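Roses, Hydrangeas and a Different Kind of Monday

The packing floor at Dakmont used to start its week with a groan. Monday was rose day, and rose day meant standing at a bench sorting stems until your shoulders gave out. Dakmont makes up silk and artificial flower arrangements for hotels, restaurants and event planners, and for most of its life every stem in every order passed through somebody's fingers at least twice.

Now two arms are learning the first of those passes, facing each other over a white table, and I went to see how the crew felt about it. I expected grumbling. There was some! But I also got the liveliest shop-floor tour I've had in years.
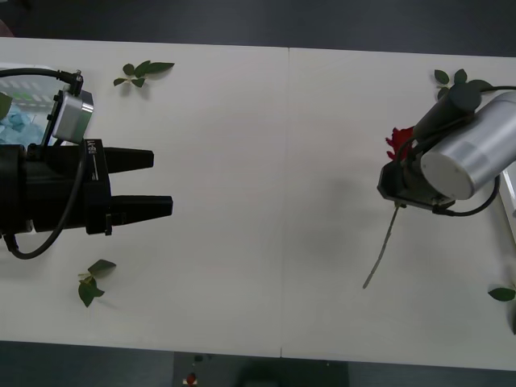

Judite Moreira
Staff writer, work and workplaces

The person doing most of the talking was the floor lead, who has been with the company long enough to remember when orders came in by fax. She asked me to leave her name out (her cousins would never let it go) and then spoke for an hour without stopping.

"People think the clever bit is picking the thing up," she told me. "Try picking up a rose when its stem is lying under another stem. You and I do it without looking. We had to sit down and work out how we do it, and it took a whole afternoon of arguing."

That arguing is my favorite part of the story. To set up the sorting work, the crew had to put into words what they'd only ever done with their hands. Where do you hold a rose? Just under the bloom, said half the bench. Lower, said the other half, or you crush the petals. Hydrangeas were worse, with that big floppy head and those wide leaves that catch on everything.

"I'd been doing it for 25 years and I couldn't explain it," the floor lead said. "Then I could. I was so pleased with myself I went home and explained it to my husband."

A big order at Dakmont runs to 600 stems, and the largest one this fall was 657, all of it for a single hotel lobby. The arms are nowhere near doing that alone. They're slow, and loose leaves still have to be gathered up by a person. What has changed is where the hours go. The crew spends less of the morning separating stems and more of it arranging, the part most of them signed up for in the first place.

"My hands feel different on a Tuesday," she said. "That's the honest measure for me. I used to come in stiff." 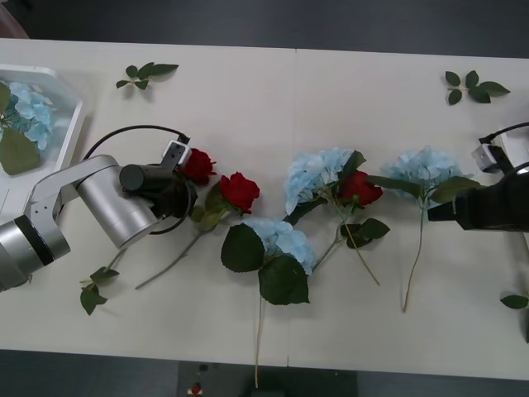 Cosel, from the arranging bench, is less sure, and told me that having more time to arrange is lovely as long as there are still as many people around to do it. The question came up at the very first meeting, apparently, and management's answer was that no one's hours would be cut while the crew was being retrained. Cosel would like to see that on paper, with a date on it.

The floor lead doesn't brush this off. "It's a fair thing to ask," she said. "I've asked it too." Her own wish is that the people who taught the bench its habits get paid as trainers, and she has taken that upstairs — twice so far. She's waiting to hear back.

Meanwhile the job keeps throwing up small new tasks that didn't exist last year. Someone has to lay out the stems. Someone has to watch for cables. Three of the crew now take turns running the table, and one of them has started keeping a notebook of every awkward tangle, with sketches, which gets passed around at lunch and argued over like a sports page.

I asked whether she'd go back to the old way. She looked over at the arranging bench, where a half-built centerpiece was waiting for her.

"For the roses, no," she said. "Ask me again when we get to the ivy."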